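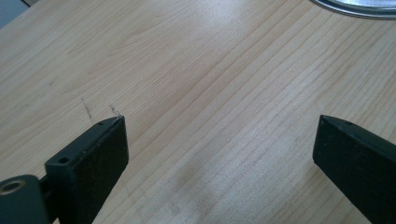
Can a small workshop learn anything useful from a hand-held gripper before it buys a robot arm?

It can learn a fair bit about which jobs are worth automating, and very little about speed.

I spent most of 8 August 2018 at the Niken open day, where the Keane hand-held gripper was on show for the first time outside its maker's own building. The maker is Brillau. I had booked a session on the tool itself and stayed for the talk afterwards. What follows is a review of the Keane as I used it on the day, with a few notes on the event.

The tool is two black fingers on a body you carry in one hand. Squeeze the trigger and they close, let go and they open. A person does the picking and placing, the tool records the motion, and the recording goes into a program called Gestance, where it can be replayed or used to train an arm.

The fingers are matte black blocks with angled tips, and they open wide. The demo unit had light scuffing on the faces, which I would expect on anything that gets handed around a room. The angled tips are the best part of the design. I could get them under a flat washer on a bare table on my second try, and I have used commercial arm grippers that never managed it. They were less good on round stock. A length of dowel rolled out twice before I worked out that it had to be taken square on.

Weight is fine for the first ten minutes. After that I felt it in the wrist, mostly from the body and very little from whatever I was lifting. Brillau rates the grip for parts up to 600 grams. I lifted a brass fitting close to that and it held without slipping, though I wouldn't want to do it all arvo. There is no left-handed version. Uyên Võ, who ran the bench sessions, is left-handed herself and told me she has got used to it, but the trigger sits on the wrong side for her thumb.

The trigger has a long, even pull. I would have liked a clearer stop at the closed end. With thin parts it is hard to tell by feel whether you have hold of them, and I ended up looking each time.

Gestance was the weaker half. Importing a recording took several menus, the labels are small, and one of my three recordings came in with no finger data at all. Uyên found the fault in a minute or so (a setting that goes back to default after a restart), but a new owner on their own would lose an evening to it. Rónán Ní Mhurchú said in the talk that the team had recorded 2541 picks in May to test the software. He also said the restart problem was known and would be fixed in the next release. I'd wait for that release.

On the event itself: 29 people signed in, and everyone who had booked got a proper turn. The benches were a good height and the lighting was even, if a bit strong on the pale tabletops. The talk ran long. Lunch was sausage rolls and fruit. Parking is behind the building and the sign for it faces the wrong way if you come from the highway.

The Keane sells for $834 with one pair of fingers. A second pair is extra, and the fingers come off with an ordinary hex key - no special tool. The carry case is also extra, and I thought it should have been in the box at that price. Gestance is included for the first year.

I'd recommend it to a workshop that already has somebody comfortable with fiddly software. For a school or a one-person shop, I would ask to borrow one first. Niken keeps two for loan and takes bookings at the front desk.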